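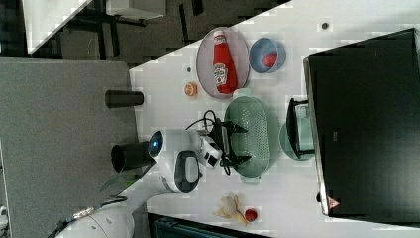 Demo table, gripper over the green colander. Morning run.

Notebook > Vamummont bench > March

Open day, set up from 8:30. First visitors came through at 10, last group left a little after 3. The sign-in sheet at the door has 51 names, but a few people walked past it.

Ran the kitchen pick task the whole time. Items as agreed: ketchup bottle on the oval plate, red fruit in the blue bowl, rubber chicken, small red ball, colander in the middle. Visitors picked the item and we typed it in. Most of them asked for the chicken. We should have logged requests from the start, but only began after lunch, so the tally covers 17 runs and is no use for anything before that.

Arm speed held at 60 percent all day. Tried full speed once with no visitors at the table and didn't like how the cables swung. They need another tie before the next demo. Left a note on the Mistent ticket.

Ketchup bottle is still the hard one. Lying on its side it rolls when the first finger touches. Closing slower helped. Perić grasp settings are saved as "openday_b", please don't overwrite them.

Two people from Skaladlow asked about payload and whether we could do the same thing with wet dishes. Told them we haven't tried. They want to come back with their own plates. I said to email first.

Questions that came up a lot: what the blue light means, how long training takes, does it know what a tomato is. A one-page handout would save a lot of talking. Printing quote was 650 for the big poster, so handout only.

To do: cable tie, move the plant back from the arm, wash the colander, charge the spare tablet.

3 comments | 0 shares

© Vamummont Workshop Notes | Contact | Back to top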